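Shared Kitchen FAQ, Asante House
Last updated 2020-12-25 by Widad Mahasneh

Same questions keep coming so I typed up the answers. If yours isn't on here, put a note in the tray by the door. Please read the sink part before you write me about the sink.

Who can use the kitchen?

Anyone with a room in the house, plus your guests if you're in there with them. Guests on their own, no. Dillness tenants next door have their own kitchen and should be using it.

What are the hours?

Open all the time. Quiet from 11 at night, meaning no blender, no pot banging, no phone calls on speaker. Washing a plate is fine. Washing a whole dinner's worth of pans at midnight, leave it to soak and get up early.

Which shelf is mine?

Shelf number = room number. Fridge and cupboard both. If somebody's stuff is on your shelf, move it to the top of the fridge, don't eat it. If your label fell off there's tape and a marker in the drawer left of the stove. Put them back in the drawer please, I've bought that marker four times.

Can I leave food in the fridge while I'm away?

Under a week, yes, with a lid. Over a week, no. Freezer is ok for longer but write a date on it. Anything with no name and no date goes out on cleaning morning.

When is cleaning morning?

Sheet is on the back of the door. Rooms take turns, two rooms at a time. Swap if you need to but write the swap down, otherwise I go by the sheet.

What does cleaning morning include?

Counters, both bowls of the sink, stove top, floor, trash out, fridge check. Oven only if it needs it. Wall tile behind the sink gets wiped too, people always skip that one. Takes two people 40 minutes if folks have kept up with their dishes. Longer if they havent.

How do I clean the tile counter?

Warm water, drop of dish soap, soft cloth. Old toothbrush for the grout. No bleach on the grout and no scouring powder on the red trim tiles, the glaze goes dull and it doesn't come back. Dry it after. Hot pans go on a trivet, not straight on the tile. We had one tile crack in April and matching it was a pain, Cestton doesn't make the pinky beige any more and I ended up with the closest thing they had.

Can I cut things right on the counter?

No. Boards are standing up next to the toaster. Wash them standing too, they warp if you leave them flat in water.

Which bowl of the sink is for what?

Left one, the bigger one, is for washing. Right one is for rinsing and for draining veg. Neither one is for storage. If you're soaking something in the left bowl, give it an hour or two and then finish the job, other people need to get in there.

What shouldn't be in the sink?

Trash bags, even "just for a minute". Food scraps. Anything that belongs in a bathroom. Rubber gloves when you're done with them, hang those up. Mugs go in the rack once they're washed, and if they're not washed, wash them.

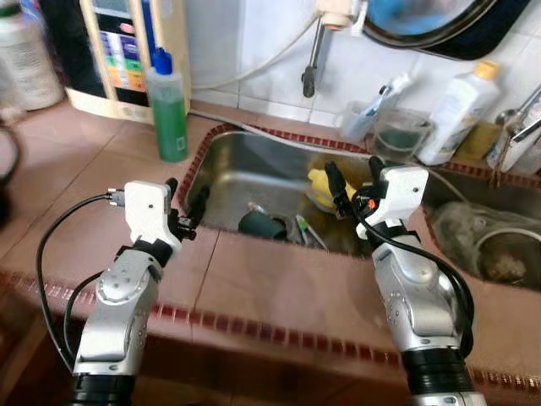
Empty it all the way before you scrub. Doing around things just moves the dirt to the other side. Take everything out, wash what's worth washing, bin the rest, then do the steel. Baking soda on a damp sponge, rub along the grain, rinse, dry with a cloth. The streaks are mostly water marks and a bit of white vinegar takes them off. No steel wool!! It scratches, and little bits stay behind and rust.

Where do the gloves go?

Hook inside the cupboard under the sink. Turn them cuff down so they drain. Yellow for dishes only. If you're doing the bathroom get a different pair from the hall closet, and don't bring those ones in here.

I found a toothbrush in the kitchen, is it a cleaning one?

Cleaning ones have tape round the handle and live in the jar under the sink. No tape, assume it's somebody's. Ask in the group chat, and if there's no answer in a couple days throw it out. Don't use it on the grout in the meantime.

Whose mug is this?

If it's on the open shelf it's a house mug, use it. If it was in a room cupboard it's private. Lost mugs go on the windowsill at the end of the hall. After a month they turn into house mugs.

The sink is draining slow. What do I do?

Lift out the strainer and empty it, that's the problem most times. Then a kettle of hot (not boiling) water. Then the plunger, with a wet rag stuffed in the other bowl's drain or you'll just push water across. Still slow, tell me. No drain chemicals, the pipes are old.

Faucet is dripping.

Turn it off firmly, not as hard as you can. The washer's what goes, and cranking on it makes it go faster. If it drips after that, note in the tray with the time you saw it. Amadcombe do our plumbing and they usually fit us in that week.

Where does trash go?

Tie it, carry it down, put it in the bin out back. Straight there, not parked on the counter or in the right hand bowl. Bags leak more often than you'd think. New liners are in the bottom of the kitchen can, under the one you just took out.

Do I have to pay for supplies?

Soap, sponges, liners and paper towel come out of the house money. Foil, wrap and freezer bags you buy yourself.

Something broke, who do I tell?

Me, Widad, room 2 or the tray. Tell me even if it was you. I'd sooner know then find out from the smell.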